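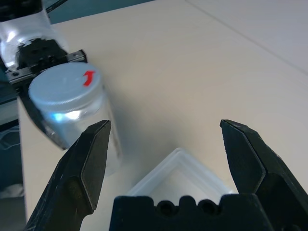 Zumow multi-FX pedal – loud hum on clean channel
Opened 11/14/22
Status: waiting on customer

Hum starts as soon as the reverb block is switched on. Drurken combo, short cable, nothing else in the chain. The shop says it's my house wiring. I doubt it, the old Wellance delay sits on the same outlet and is dead quiet.

Update: Support asked for a factory reset. Did it 3 times. No change, and I lost the presets I'd made since October.

Update: Swapped the supplied adapter for a 9V battery. Hum drops a lot but there's still a whine with the gain past 7. So the adapter is junk – fine, but that doesn't explain the whine.

Update: Told to install the new firmware, which "improves noise performance." I'll believe it when I hear it. Installed. Same whine.

Requested: replacement adapter and a board check. Please don't send me the reset steps again.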